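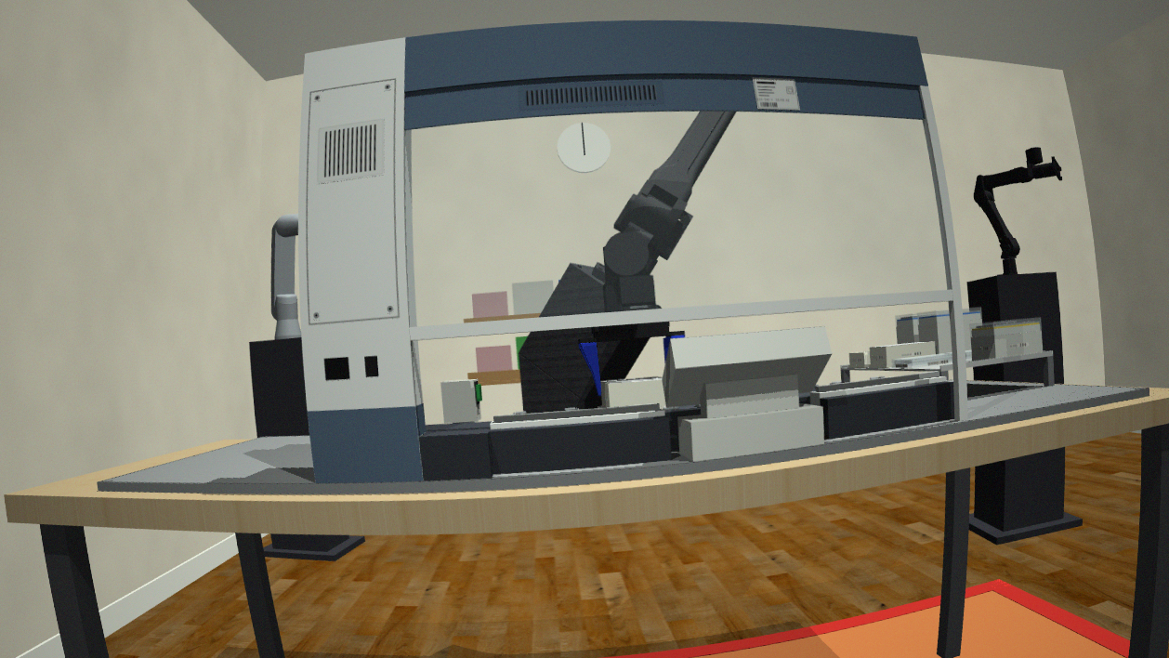 Well water sampling starts again in November

The fall round of private well sampling opens in November for households in Oren and on the Erton side of the creek. If your house is on the town main, you can skip this item. If you have your own well, or share one with a neighbor, please read it through before you pick up a kit. A fair number of the bottles that came back in spring could not be tested, and most of the trouble happened between the kitchen tap and the drop-off counter.

Roughly 200 wells are on the sampling list. You are on it if you sent in a bottle at any time since the program began. If you bought your house recently, the well may still be listed under the previous owner's name, and the results will go to them until you change it. Call the township office at extension 606 and give the street address.

What the basic test covers

The basic test is for total coliform bacteria, E. coli, and nitrate. Coliform bacteria are common in soil and on plants. Most kinds do not make people sick, but finding them in a well means that surface water or soil may be getting in somewhere, often through a cracked cap or a gap around the casing. E. coli is more serious and points to human or animal waste. Nitrate comes from fertilizer, manure, and septic systems. It has no taste or smell, and boiling does not remove it. Boiling makes it stronger, as some of the water goes off as steam and the nitrate stays in the pot. Households with a baby on formula should not wait for the fall round if they have never had a nitrate result. Ask for a kit now.

Arsenic, lead, and hardness are separate. You can add any of them on the order form. Lead usually comes from the plumbing in the house and has little to do with the well, so that sample is taken differently, first thing in the morning before any water has been run.

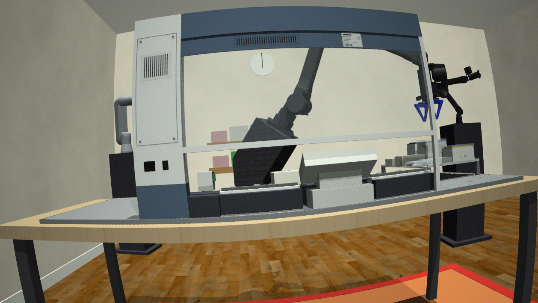
Vol. 2, No. 2

Taking the sample

Use a cold water tap that you drink from. The kitchen sink is the usual choice. Avoid outdoor spigots, swivel faucets if you have another option, and any tap that drips around the handle. If there is a screen on the end of the faucet, unscrew it. Screens hold grit and bacteria of their own, and a dirty one can fail a good well.

Wipe the end of the tap with an alcohol pad and let it dry. Run the cold water for several minutes. Then turn it down to a thin, steady stream before you open the bottle. Do not rinse the bottle. The small amount of powder in the bottom is supposed to be there. It cancels out any chlorine, and the lab needs it.

Hold the cap in your other hand, facing down, and don't set it on the counter. Fill to the line and leave the air space above it. Close the bottle, write the time on the label, and put it in the refrigerator or in a cooler with ice packs. Do not freeze it.

Water that has gone through a softener or a filter tells you about the softener or the filter. If you want to know about the well itself, sample from a tap ahead of the treatment. Some people do both, and if you have an ultraviolet light on the line that is a sensible way to check it. You will need two kits. Mark one "raw" and one "treated" on the label, and write the same on the form.

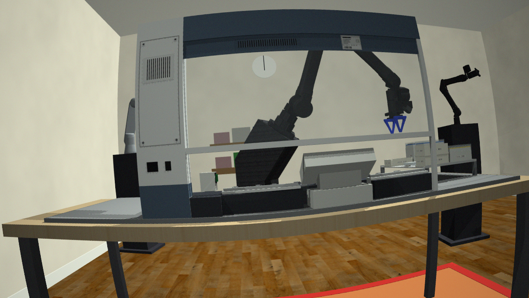
An enclosed laboratory workcell with a clear front shield.

Getting it to the counter

Drop-off is on Wednesday only, from when the office opens until noon. The courier to Lumenta leaves right after that. The bacteria sample has to reach the lab within a day or so of being taken, which means you should fill the bottle that same morning. A bottle filled over the weekend will be turned away at the counter, and we would much prefer to hand you a fresh one than send in a sample that will be thrown out.

Gwawr Landeg is at the counter again this fall. She will check that the label and form match and that the time is filled in. Please wait while she does it. In spring several forms came in with the name of one household and the bottle of another, mostly where someone had kindly offered to carry bottles in for the whole road. That is still fine to do, but put each bottle in its own bag with its own form.

The kits are the Stamovell ones we had last time, with the screw cap and the paper seal. If the seal is torn when you open the bag, bring it back. Older kits left over in a garage or under a sink should not be used. The bottles have an expiration date on the side.

Reading your results

Results come by mail, or by email if you checked the box. For bacteria you will see either "absent" or "present." Nitrate is given as a number next to the drinking water limit so that you can compare them.

A "present" result for total coliform with E. coli absent calls for a second sample before you spend money. Look over the well cap first. It should be tight, above the ground, and free of ants and earwigs, which get in under old caps more often than you would think. If the second sample also comes back present, the usual next step is to have the well disinfected and then test again once the chlorine is out of the lines.

If E. coli is present, stop drinking the water. Use bottled water, or bring tap water to a full rolling boil, until you have a clear result. The office will telephone you in this case and will not leave it to the mail.
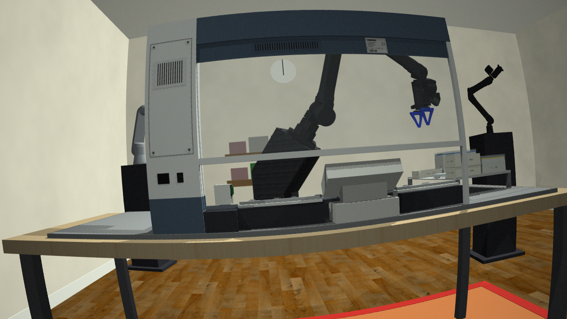 Side panel and curved header of the workcell enclosure.

Shared wells

One sample is enough for a shared well, but everyone on it should see the result. The form now has space for additional households. Hidayah Liem keeps the list of shared wells and would like to hear from anyone whose arrangement has changed — a new hookup, a house taken off the line, or a pump that has been moved. She can be reached at the same extension in the afternoon.

Kits will be on the shelf inside the front door of the office.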